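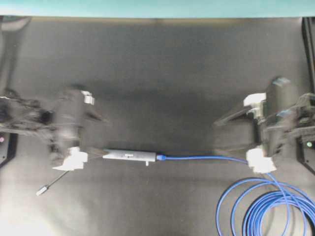
The Great Prilby Street Parking Shuffle, Explained Again

By popular demand, and by popular demand I mean the pile of notes slipped under the office door, we are going over the spring street sweeping schedule one more time.

The sweeper comes down Prilby Street on the first and third Tuesday of the month, even side in the morning, odd side after lunch. Morning starts at 8. Those of you who park at 7:58 and sit in the car with a coffee, waiting to see if they mean it: they mean it. A ticket is $300 if you also get the tow, and the tow truck seems to have a sixth sense for cars with out-of-town guests attached.

Drurkell Lane is different. Drurkell Lane has always been different. It gets swept on Thursdays, both sides at once, which leaves its residents with no legal place to put a car unless they own a second street. The city's suggestion, when we called, was the lot behind the Turnari Market. The market's suggestion, when we called them, was that we buy something first. A loaf of bread seems to cover it. Please don't leave your car there overnight and then act surprised, as happened 4 times last fall with what I am fairly sure was the same station wagon.

Other business from the curb:

The new signs are up. They are smaller than the old signs and mounted higher, so bring your good glasses. If the sign in front of your building still shows the old hours, go by the new ones. The sign between the mailbox and the bus stop shows both, one on each face, and depending on which direction you drive in from you may reach different conclusions. We have reported it.

Orange cones are not a reservation system. Neither are lawn chairs, recycling bins, or the ironing board that stood guard outside the corner duplex for most of the winter. I admired the ironing board. It still has to go.

Visitor passes are good for 4 days and must hang from the mirror with the date facing out. Tucked in the visor doesn't count, and a photo of the pass on your phone doesn't count either. You can get up to 4 passes per household each year, and unused ones do not roll over to August, when everybody's cousins show up.

Leaf bags go on the grass strip, never in the gutter. The sweeper does not pick up bags. It pushes them to the end of the block, where they become the problem of whoever lives by the storm drain, and I live by the storm drain.

If you lost a hubcap over the winter, there is a row of them leaning on the fence behind the laundromat. Take yours. If yours isn't there, use your judgment.

Next month: alley lights, and why the one by the garages comes on at noon.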